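How Do You Buy a Robot Arm? (And Why Does It Take So Long?)

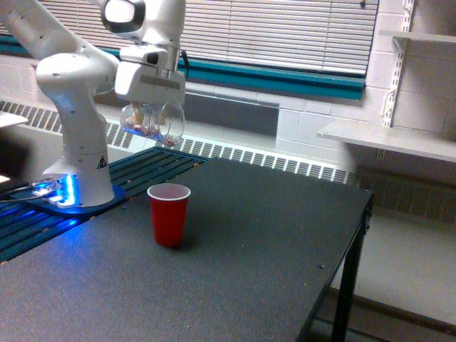
Krishnamoorthy D'Souza wrote to me to ask why a robot costs so much more than a bike when it doesn't even have wheels. Great question, Krishnamoorthy! I've just spent months planning what to buy for our robot room, so I have a lot to say about it.

Let's start with the word budget. A budget is a plan for your money. Say you get 14 dollars and you want a kite. If the kite costs 14 dollars, you're all set, right? But then you need string, and the string costs 4 dollars more. Uh-oh! Robots are exactly like that, only with a lot more string.

The arm is the kite. It has joints that bend, a bit like your shoulder and elbow and wrist, and every joint needs a motor and a way to know how far it has turned. That's a lot of clever parts, and it's most of the answer to the bike question.

Then comes the "string." A robot arm needs a hand, and the hand is often sold separately (I know, I was surprised too). Ours is called a gripper. The one in my picture is holding a glass sideways over the table, with a little reddish-pink stuff inside. Glass is smooth and it can break, so before I picked a gripper I had to ask how gently it could squeeze. A gripper made for lifting bricks would be a terrible shopping choice for us!

The arm also has to be attached to something solid. Stretch your arm way out while you stand on one foot and you'll feel the problem – you wobble. So the plate under the robot and the thing it sits on go in the budget too. And the table next to it. And the cables.

I looked at two arms, one called the Virna and one called the Hovier. The Virna could reach farther. The Hovier was cheaper, but its gripper, plate and cables were all extra, and when I added them up they came to 2259 dollars. That was the moment I went and made a very large cup of cocoa. We chose the Virna.

You know what didn't cost much? The practice things. I bought a pack of 64 plastic party cups, the red kind, and I still have plenty left.

One more part of planning is time. I ordered in October and had to wait around four months, so I used a tape measure and some masking tape to mark on the floor where everything would go. I moved the tape three times!

Want to try it yourself? Pick one job for a pretend robot, like feeding a cat. Write down every single thing it would need to do that job, and then ask a friend to find something you forgot. My friend found the cat food.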